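Mason bees using the old nail holes in my shed: leave them or move them?

Asked by Yiran Guo, May 13, 2022
Backyard Wildlife > Bees and Wasps

Hi all! First-time poster, longtime lurker. I moved to the Elwood side of Madbridge last September and inherited a cedar shed that somebody once hung about a million things on. The south wall is full of old nail and screw holes, and this spring I noticed small dark bees going in and out of them. They have a bluish shine in the sun and carry yellow pollen on their bellies instead of their legs, which I think makes them mason bees? I am completely smitten. I took my coffee out there this morning and missed a call from my sister because I was watching one back into her hole, come out, turn around and go in again.

My question: the shed wall needs repainting this year. Some of the holes are already plugged with mud. Can I move the bees into one of those bee houses, or do I need to leave the wall alone? And if I put a house up now, is it too late for this year?

I also have a second kind of visitor, skinny and black with a very long thin waist, hanging around the same wall. Friend or foe?

3 answers

Answer from Alaric Mahmoud (accepted)

Oh, you lucky thing! Yes, that sounds like a mason bee, genus Osmia. Pollen on the belly is the giveaway, along with the mud plugs. The blue orchard bee would be my first guess from the shine, but there are a lot of Osmia species and I wouldn't swear to it without a good look at the face.

Please don't try to move the sealed ones. Each plugged hole has a row of little cells behind the mud, each with an egg or a larva sitting on a loaf of pollen, and at this stage they get knocked off their food very easily. They'll eat all the pollen, spin cocoons over the summer and be adult bees by fall, but they stay put in there until next spring. So the wall is occupied for most of the year, I'm afraid. 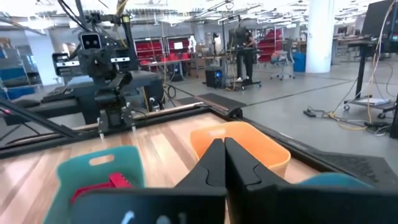

What I did with my garage was paint everything except the strip with the holes. It looks a bit odd and I don't care. The open holes you can fill in late summer once the females are done flying, and then do the last strip the following year after everybody has come out.

For a house, it isn't too late where you are, but hurry. The females fly for only a few weeks. Get one with removable tubes or trays you can open, holes 5/16 inch across and 6 inches deep, closed at the back. Short tubes give you mostly males, because the mother lays the females at the back. Face it southeast, at chest height or higher, and fix it firmly so it doesn't swing. I hung mine within 30 feet of a bare muddy patch by the rain barrel and had 90 plugged tubes the second year. I was over the moon!

Answer from Hutchins

Just caulk them, it's a shed. You can buy bees online anyway, a box of 120 or even 300.

Comment from Alaric Mahmoud: Please don't caulk over live nests. And shipped bees can bring in mites and disease from somewhere else. Yiran has local ones for free!

Answer from Lurkby

Can't add much on the bees, but I love your skinny black visitor. Long thin waist could be a mud dauber or one of the grass-carrying wasps. Watch what she brings home. If it's a spider she's a mud dauber, and if she flies in trailing a blade of dry grass longer than herself, she's a grass-carrier and is packing a nest with tree crickets and grass. Both are gentle. I've had my nose right up to their nests and never been stung. Neither one will bother your bees, though some grass-carriers will take over an empty tube.

If you get a photo, post it in the wasp section. The wings and the color of the waist help a lot.

Comment from Yiran Guo: She had grass!! A huge long piece, and she dropped it twice. Leaving the wall alone and putting a house up this weekend. Thank you both so much.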